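白色旋盖罐

阅读时间：约6分钟

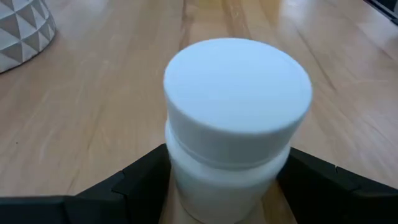

木桌上的白色旋盖塑料罐。

家里的干货换罐子这件事，拖了大半年，上个月才做完。起因是七月搬家，厨房柜子比原来浅，以前那批玻璃罐放进去柜门关不上，只好一直摆在台面上。台面本来就窄，切菜的时候总要先把罐子往里推，推到后来有一只掉在地上，里面的红豆滚得到处都是，冰箱底下到现在大概还有几颗。

之后就决定换塑料的。要求不多：圆的，白的，旋盖，口要宽，手能伸进去擦。方罐其实更省地方，但是方罐的盖子多半是扣的，四个角用久了总有一个翘起来，装糖容易结块。旋盖的麻烦在于拧的时候要两只手，好处是拧上就是拧上了，不用再去按一圈检查。

先看的是Evora的，店里摆着整套，盖子是木头的，好看，但是木盖不能泡水，我嫌麻烦。后来在Kander的网店看到这种全白的，罐身比盖子稍微窄一点，盖子边上有一圈很浅的凸边，别的什么装饰都没有。单只卖，不强迫买一套，这一点我很满意。先买了2只试用，用了两个星期，觉得可以，再补齐了剩下的。

到货以后先全部洗一遍。新塑料罐多少有点味道，我的做法是温水加一勺小苏打，泡一个晚上，第二天冲干净，罐身和盖子分开，口朝下晾。晾要晾透，螺纹那里最容易存水，用纸巾顺着转一圈，再放半天。我第一次着急，早上洗的中午就装了盐，结果靠近罐口的地方结了一圈硬壳，只好倒出来重新炒干。

容量方面，商品页上没写清楚能装多少米，我自己称了一下。平口装满白糖是302克，装燕麦片只有一半不到，压一压也多不了多少。所以燕麦最后没有换，还是放在原来的袋子里，用夹子夹住。罐子适合装的是用得慢、颗粒小的东西：盐、糖、小苏打、淀粉、白芝麻、花椒、红豆、绿豆。面粉不合适，一次用得多，倒来倒去反而弄得满桌都是。

塑料有一点点透，不是透明，里面装的东西颜色深的话，对着光能看出个影子，装盐装糖就完全看不出来了。这就涉及到标签。我一开始觉得自己装的自己记得，不用贴，结果第三天往粥里放了一勺小苏打。那锅粥倒掉了。

标签试了几种。直接用油性笔写在盖子上，写得上去，擦得掉，但擦掉以后留一层淡灰的印子，白盖子上很明显，用酒精擦了三遍才看不见。美纹纸胶带好写好撕，缺点是沾了油手就发黄。最后用的是Yazıcı的小标签机，打出来白底黑字，宽度刚好贴在罐身上。贴的位置也改过一次，先是贴在盖子顶上，后来发现洗的时候几个盖子放在一起，拿起来随手就拧错了罐子。标签跟着罐身走，盖子随便换，才没有再弄混。

不过罐子放在抽屉里的人，贴顶上更方便，拉开抽屉就看到。Glenys Cadwaladr就是这样放的，她家灶台旁边有一个深抽屉，所有罐子站在里面，顶上贴字。她的办法是盖子和罐底各贴一张，盖子上写品名，底下写装进去的日期。日期这一条我学来了，用铅笔写在一小块胶带上，贴在罐底，换货的时候撕掉重写。以前花椒放到没有麻味了才想起来，现在翻过来看一眼就知道。

柜子里的摆法写一下，主要给自己以后看。下层放每天用的，盐、糖、淀粉，从左到右。上层放豆子和芝麻。小苏打单独放在水槽那一边，和清洁的东西靠近，离粥锅远一点。柜板上铺了一层防滑垫，是从一卷Floltico的垫子上裁下来的，剩下的铺了抽屉。不铺的话罐子轻，装得少的时候一碰就歪，铺了以后拿取要往上提一下，习惯就好。

平时维护很少。用完了才洗，不在半罐的时候往里添新的，旧的压在底下永远吃不到。罐口外面沾了粉，用干布擦，不用湿布，湿了以后粉变成糊，嵌在螺纹里更难弄，要拿旧牙刷刷。盖子拧到有阻力就停，不要使劲，塑料螺纹拧过头会滑牙，我那两只试用的里面有一只现在就有点松，拿来装了橡皮筋和封口夹。

花的钱，罐子和运费加在一起247，标签机是以前就有的，不算。比原先那套玻璃罐便宜，重量也轻了很多，从上层往下拿的时候心里没那么紧张。玻璃罐没有扔，剩下的几只拿去腌萝卜了，那个还是玻璃的好，不串味，也不怕染色。

不太满意的有两处。一是白色盖子容易显脏，特别是放在灶台边上的那只盐罐，一个星期就能摸出一层油，要用洗洁精擦。二是罐身是圆的，并排放中间总有空隙，同样的柜板，方罐可以多放一只。空隙里我塞了几包茶包，也不算浪费。

还有香叶和桂皮没地方放。桂皮太长，斜着放进去盖子也拧不上，掰断又掉渣，目前还装在保鲜袋里，挂在柜门内侧的钩子上。想再找一只高一点的，同样的白色旋盖，看了几家都没有合适的尺寸，等有了再补。

2021年12月7日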